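Werkstattbuch, Februar
Papierverbund / Klebversuche Kraftpapier, Fortsetzung

Weizenstärkekleister neu angesetzt, weil der alte am Rand schon säuerlich roch. Ansatz 1:5, langsam erwärmt, durch das feine Sieb gestrichen. Lucía Lozano hat die Streifen vom Ernley-Papier in Laufrichtung geschnitten, ich die vom Adetham. Beim Adetham ist die Laufrichtung schwer zu finden, Biegeprobe war uneindeutig, erst die Feuchtprobe hat geholfen. Bitte künftig gleich beim Auspacken mit Bleistift auf den Bogen schreiben.

Kleister dünn aufgetragen, Überlappung wie beim letzten Mal, dann zwischen Löschkarton unter die Platte.

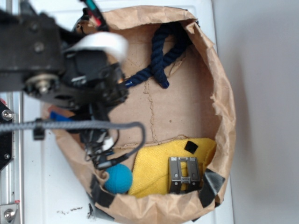 Ernley nach dem Trocknen plan, Naht hält beim Biegen. Adetham wellt sich quer zur Naht, auch bei wenig Kleister. Vermutlich zieht die Rückseite schneller Wasser als die Vorderseite. Nächster Versuch mit Methylcellulose als Zusatz, Mischung noch offen.

Trockenschrank stand auf 105 Grad, das war noch die Einstellung von der Feuchtebestimmung. Für die Klebproben ist das viel zu heiß - 2 Streifen Adetham sind entlang der Naht spröde geworden und gehen nicht in die Wertung. Temperatur nach jeder Bestimmung zurückstellen und ins Gerätebuch eintragen.

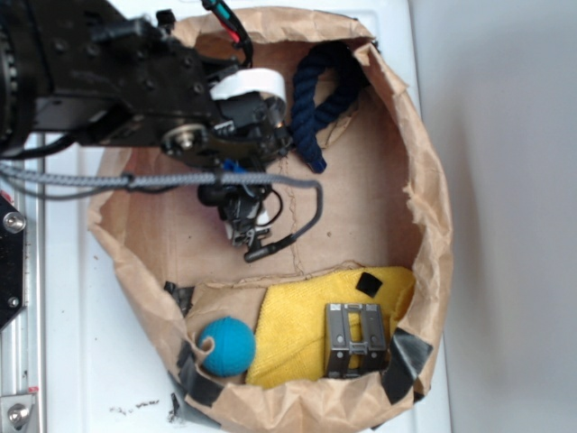 Schälversuch von Hand, Zugwaage mit Klemme. Beim Ernley reißt immer die Faser, nie die Klebfuge. Ein Streifen kam auf fast 400 Gramm, bevor er an der Klemme einriss. Der Wert sagt also mehr über die Klemme als über den Kleister. Bendik Nygård hat noch Korkplättchen von einem alten Aufbau, die kleben wir in die Backen.

Offen:
- Bestellung Löschkarton bei Skamedo, die mittlere Stärke
- Reststück Shehu-Papier suchen, lag zuletzt im flachen Schub
- pH vom neuen Kleister nachtragen, Streifen waren alle
- Pinsel besser auswaschen, in zweien steckt harter Kleister bis in die Zwinge

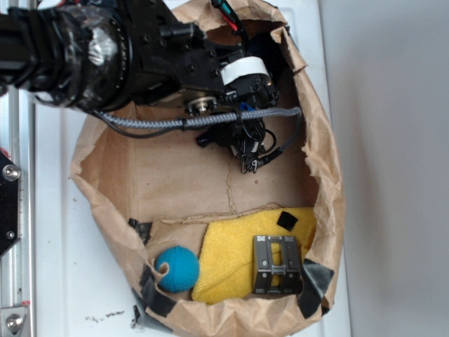 Arm von oben links, Unterarm mit schwarzem Klebeband und glänzender Klarsichtfolie umwickelt.

16:30 neue Proben Ernley eingelegt, ohne Wärme, nur unter Gewicht. Bleiben bis morgen liegen.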